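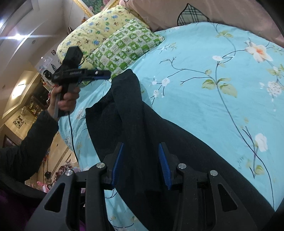

Gripper with the blue ribbed pads on, dark garment on the bed.

To: Zesden gripper list
Date: Sep 10, 2019
Subject: Re: pads walking out of the fingers

The Cindside bench wrote:
> We have two units where the blue pad creeps toward the tip of the
> finger after a day of folding clothes. New pads, same result. The
> pivots feel fine by hand. Is this the glue or the fingers?

Check the pivots again before you blame the glue. We had the same creep at Erkport in January, and on ours one inner pivot screw had backed out far enough to let the finger twist under load. You can't feel it with the gripper empty. Close it on a thick hem and watch whether the pads still meet square.

What we do now:

Take the pads off and clean the finger faces with alcohol. Let them dry.
Back out all 4 pivot screws, one at a time, and put a drop of Humphreys 565 on the threads.
Tighten until the arm drops under its own weight, then stop.
Fit the pads with the ribs facing each other and leave them clamped for 8 hours.

We recheck the screws every 2,000 closes. Dark cloth sheds lint into the ribs, so brush them out at the same time.

If the creep comes back after that, send me the finger and I'll measure the face.

Erkport workshop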